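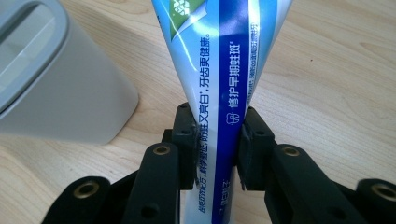
So I cleaned out the bathroom cabinet. I know, alert the press. It started at 4 in the afternoon when I wanted a band-aid, and by dinnertime I was sitting on the floor with everything we own in the way of lotion spread out on a towel (plus the overflow, which had to go on the table).

The toothpaste was the worst of it. I buy it like there's going to be a shortage! Half of it comes from Pretamlow, the little import grocery over in Stostton, where I go in for noodles and come out with a bag of things I can't read. I do love the tubes though. The white and pale blue one with the dark blue stripe has a slogan that promises, as far as my phone can tell, no cavities and whiter, healthier teeth, and then the stripe says it repairs early cavity spots. There's a tiny tooth on it too. I am a sucker for a tiny tooth.

My dentist would probably say it's all in the brushing, and fine, yes. But I brush longer when I like the tube, so who's winning?

Anyway, the new system. Open tubes go in the cup by the sink, one per person, and I mean it this time. Spares go in a shoebox under the towels. Anything crusty around the cap went straight in the trash, along with a sunscreen from a beach trip I barely remember and a hair mask that had separated into two different liquids (ew). I kept the travel sizes even though I haven't traveled anywhere since September. Maybe I will!

I also finally wiped down the shelves, and the bottom one had a ring of blue mouthwash that took me three tries and some baking soda. Still a bit blue if you look at it from the side. Please don't look at it from the side.

Next up is the linen closet, which I opened, looked at, and closed again. There's a beach towel in there wrapped around something heavy and I'm not ready to find out. Oh, and I never did find a band-aid, so those are on the list for tomorrow, along with more noodles.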